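Search this journal Go

4.2 Fan Reaction to the Anthem Policy

The Barnness club announced on July 5, 2000 that players could stay in the locker room until the anthem was over. We coded 596 letters sent to the Stosten sports desk afterward. Of these, 407 opposed the policy, and 80 of the opponents added that they had given up on the sport years ago, which did not stop them from canceling their season tickets. 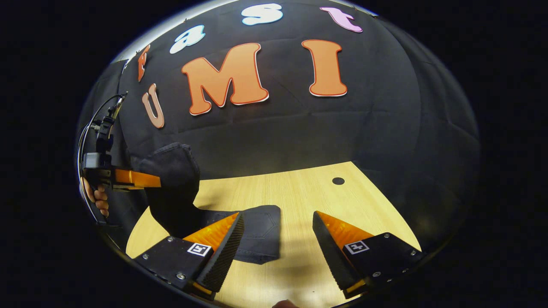

Figure 2. Black denim on a wooden table between gripper fingers.

Letters in favor were shorter and had fewer capital letters. Two coders read each one, and where they disagreed we kept the milder score, a choice that spared the letter writers more than it spared us. Naseri, the rival club, made no announcement at all and still got more than 2 letters praising its courage.

By October the topic had given way to parking. The Vundis survey, run that month, did not ask about the anthem.

Related articles
Ticket Prices and Loyalty in Stosten
Booing as Civic Speech

Contact the editors | Copyright | Back to top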